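## 4. Acceso al interior de la torre

Antes de meter mano, tómese su tiempo - las prisas son malas compañeras cuando hay pines de por medio. Esta sección de la guía Vaton sirve para revisar el procesador y la memoria de una torre de sobremesa.

1. Apague el equipo, desenchúfelo y espere 30 segundos.
2. Tumbe la torre sobre una superficie firme y retire el panel lateral.
3. Toque una parte metálica sin pintar del chasis para descargar la electricidad estática.
4. Localice la fuente de alimentación, el disco con sus piezas azules y, más adentro, el zócalo.
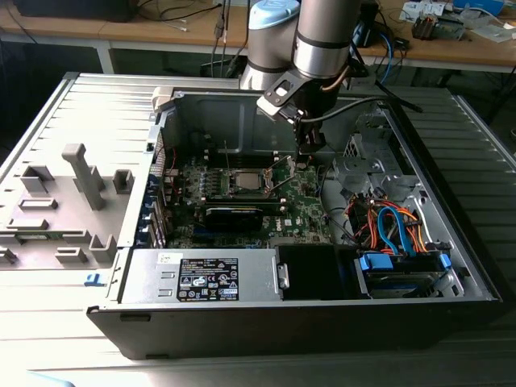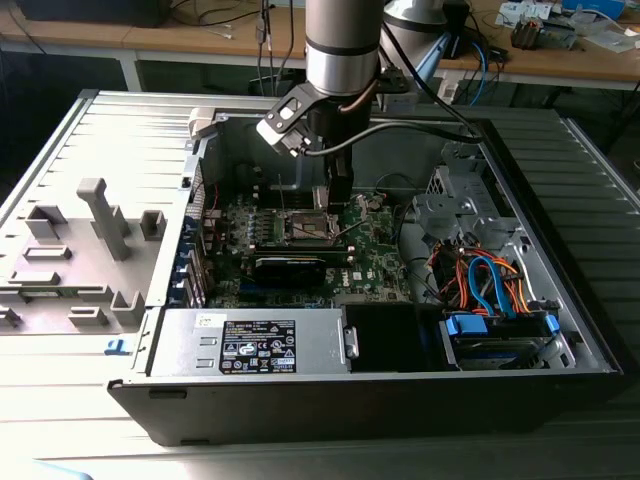

Fuente plateada abajo, tarjeta gráfica negra bajo el zócalo: 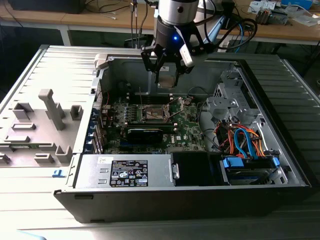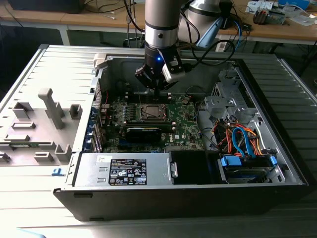
Leonora Lumbao nos escribió que a ella le ayuda muchísimo anotar en un papelito por dónde va cada cable antes de soltar ninguno, y que desde abril guarda esas notas con los tornillos.

5. Aparte con suavidad los cables que le estorben, sin tirar de ellos.
6. Para sacar un módulo de memoria, abra las pestañas de su ranura y levántelo por los bordes, con cariño.

> **Precaución:** no toque nunca los contactos del zócalo ni abra la fuente de alimentación.

**Nota:** el cierre del panel se explica en la sección 13.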